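Farken hand-held gripper kit: progress report to the Gostico fund
21 March 2022

Where we are

You gave us money to find out whether the Farken kit is worth buying in quantity for the Arnham workshop. We have had it since the start of the year and can report that it is mostly worth it, with the usual grumbling.

The kit is a gripper you hold in your own hand. You do the job, it records the job, and the recordings are used to teach a robot arm to do the same. Our target for the whole project is 1000 usable recordings. We stand at 776, which puts us ahead of plan for the first time in the history of this department. Please enjoy it with us.

What went well

Setting up took one morning, against the three days we had put in the budget. The grip is comfortable for an hour or so. The software, which Farken sells separately under the name Pisharody for reasons best known to its marketing people, has crashed less often than our own. 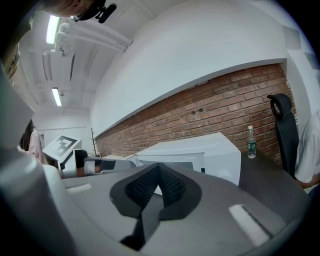

The gripper in use at the bench, with the arm and marker panel behind.

What went less well

The first 300 recordings had to be looked at twice. The manual says to check the marker is in view before each run, and says so on page 41, after the section on warranty. We have moved that instruction to a sheet of paper taped to the door.

The fingers wear. We have replaced 5 pads so far and Farken charges for them as if they were dental work. We asked about a bulk price and received a brochure.

Support answers within a day, always politely, and about half the time on the subject we wrote in about. The charger is fine. The carrying case has a compartment nobody here can find a use for, and it now holds biscuits.

Money

Spending is within the grant. The three days saved on setup paid for the pads, so those two lines cancel out and we would rather not be asked to show it more neatly than that.

Next

Remaining recordings by the end of May, trials on the arm straight after, and a recommendation to you in June. If we had to give it today, we would say buy two more kits and haggle over the pads.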